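Stedthorpe Technical College, Robotics Project Course
Workshop notebook, Drodwood group
April, entry 11

Purpose of the session

The group continued work on the pick task in simulation. The Franka arm stands on its platform in front of the marble counter, as in the previous entry. The object set remains the bolt, the small figure and the blue book. The target for this session was the bolt, approached from above with the gripper slightly open.

The approach height was set to 35 mm above the counter top for all trials. Random seed 1864 was retained so that results may be compared with those of the Demance group, who are using the same starting layout. 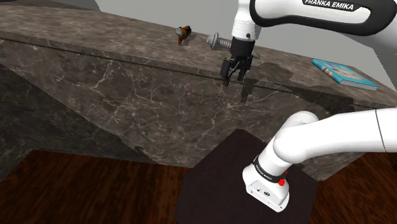
Trials

Eight trials were run before the break. In five of them the fingers closed on the threaded shank and the bolt was lifted. In two the hand came down too near the washer and the bolt turned on the counter. The remaining trial was stopped by the joint limit check and has been entered in the log as void — it should not be included in the success rate.

The book was not touched in any trial. The planner treats it as an obstacle, and its clearance value has been left at the default. Members who wish to change this value should record the change here first.

Close view

A review of the close view was requested at the last project meeting. The marble texture is heavily veined, and the edge detector written for the Ramanauskas assignment returns many false lines on it. The dark band across the stone has a saw-toothed outline, and the detector follows each notch as if it were the border of an object. The group suspects the shadow settings, but this has not been confirmed.

Raising the threshold removed most of the fine veins. The band remained. A plain gray counter texture will be tried next, with all other settings unchanged. 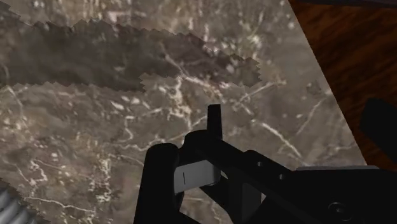
Close view of the counter with the gripper, showing the jagged dark band and the veining.

Open items

Repeat the void trial with the revised starting pose.
Render the close view with shadows disabled and compare the detector output.
Copy the trial log to the shared course folder by 4:30 p.m.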